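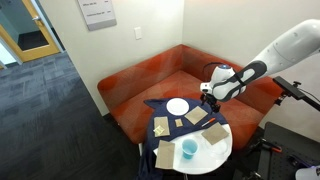
Setting and Clearing the Little Table by the Sofa

If your living room is anything like ours, most of the eating in it gets done at a small round table pulled up in front of the corner sofa, and the big table with the proper chairs only comes into its own at the holidays. I have grown very fond of our little round one, and over the years I've picked up a few habits that make it easier to live with.

Start with the cloth. You don't need one cut to fit, and I gave up looking for a round one long ago. Any plain cloth in a dark color will do, and navy is my favorite because it forgives tea. Drape it over the back and one side and let it hang down, and leave the rest of the top bare. The bare part is where the cups go -- a cup stands much steadier on a hard top than on a fold of fabric, and a ring wipes off in a second.

Brown kraft-paper napkins are the next thing I'd tell you to keep in the house. They don't show every crumb the way white ones do, and they go with everything (even our orange-red sofa, which does not go with much!). Mine come from Ekell in a big flat pack, and I keep 5 or so in the side drawer, with the rest up in the pantry where they stay dry. Lay them out singly before you bring the food. If you put down a stack, people take three at once and then sit on two of them.

One plain plate toward the back is plenty on a table this size. Fill it, pass it, fill it again. Plastic cups are kinder than glass when folks are reaching over each other from low cushions, and I've had a set of Vundale ones go through the dishwasher for years with only a little fading.

When it's time to clear up, work in this order:

Pick up the small things first. Pens, little packets and odd squares of paper love to hide against a dark cloth, and a pen that goes through the wash will teach you a lesson you'll remember.

Cups next, then the plate.

Napkins after that. Clean ones go back in the drawer, used ones get folded inward so the crumbs stay put. If they're greasy, put them in the trash.

Last of all, gather the cloth by its corners, carry it outside and give it a good shake. Don't shake it over the sofa. I did that once after a plate of shortbread and was still finding bits down the seams in March.

Then wipe the white top with warm water and a drop of dish soap, and dry it right away with a soft towel so it doesn't streak.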